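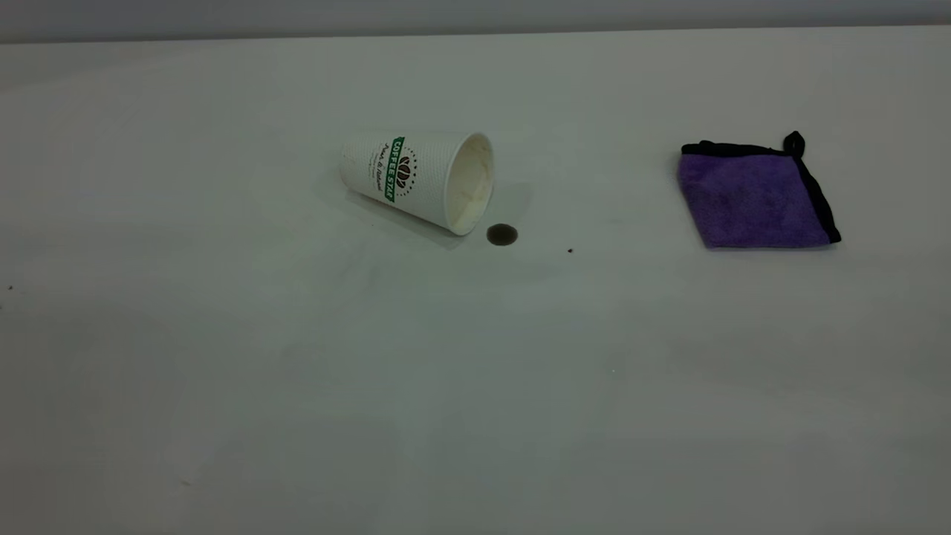 Figure 1. Spill-wipe workspace: cup on its side, spot of liquid, folded cloth.

Minutes — Manipulation Software Working Meeting
Date: 05/09/2021
Chair and minutes: Gudrun Brinkmann
Groups represented: perception, planning, control, tooling

1. Previous actions

The timestamp fix in the Zerari logger is merged. The calibration check at startup is still open and is carried over. The request for a second inference machine is withdrawn.

2. Perception

The group reviewed segmentation for the spill-wipe task. The cup and the cloth are found reliably with the current Sanley model. The liquid is the weak point. A small dark spot on a pale table is easy to threshold, but the same threshold picks up specks and scuffs on the surface. These come out as extra targets and the planner treats each one as a separate spill.

Two options were discussed. The first is a minimum area, set in table coordinates after projection. The second is a short list of known marks, refreshed from a background capture at the start of each session. Perception preferred the first. Planning asked for both, on the grounds that a mark can be large enough to pass the area test and still not be liquid.

Agreed: minimum area goes in now, as a parameter and not a constant. The background capture is to be written up as a proposal before any code is started.

The labeled set stands at 2,602 frames. Of these, 1,865 have a mask for the liquid. The remainder have cup and cloth masks only and are to be kept out of the liquid training split until they are checked.

Cup state was raised separately. The classifier has two labels, upright and on its side, and reports the mouth direction only for the second. Planning needs the mouth direction together with a confidence value. Without it the approach to the cup cannot be ranked against the approach to the cloth.

3. Planning

The task graph in Chae currently has a fixed order: right the cup, pick up the cloth, wipe, return the cloth. The proposal is to replace this with preconditions on each step. An upright cup would then satisfy the first step and the graph would move straight to the cloth grasp.
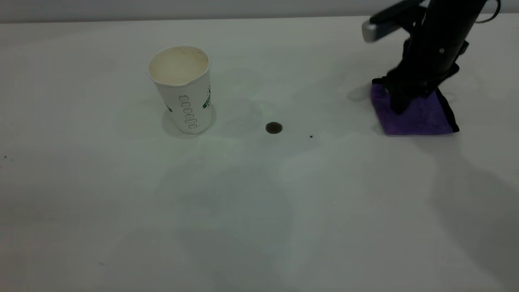 The cloth grasp itself took up most of the discussion. The planner picks a point inside the cloth mask and closes the fingers along the short axis. A folded cloth has several layers, and the mask gives no information on how many are between the fingers. Control would like the grasp point moved toward the middle of the pad, where the fold is more even. Planning noted that this leaves less free cloth on the leading side for the wipe.

Agreed: grasp point offset becomes a parameter, stored with each run. No default is set until both settings have been compared in the Vedari simulator.

There was also a question about the wipe path. It is generated from the spot centroid and does not take the cup into account once the cup is marked as done. The cup must stay in the collision set for the whole task.

4. Control

The press-down phase now ends on a force threshold instead of a target height. The timeout remains as a fallback at 3 seconds. Control asked that a timeout be logged as its own event — at present it is written as a normal phase end, so the two cases cannot be separated in the logs.

The speed limit near the table stays at 70 percent of nominal. A request to raise it was not accepted. It can be brought back once the force filter has been reviewed.

5. Tooling

The replay viewer drops the gripper state when a log is opened partway through. Cause known, fix is small. The viewer should also show the active graph node next to the camera view.

Log files written before the March format change can no longer be opened. Tooling will supply a converter, command line only.

6. Actions

Perception: add the minimum area parameter; draft the background capture proposal; expose mouth direction confidence.
Planning: convert the task graph to preconditions; keep the cup in the collision set; run the grasp offset comparison.
Control: add a separate timeout event; circulate the force filter settings.
Tooling: fix gripper state on partial replay; deliver the log converter.
G. Brinkmann: carry over the calibration check and assign an owner.

7. Any other business

Parameter names differ between the planning and control configuration files for the same quantities. Left for the next meeting.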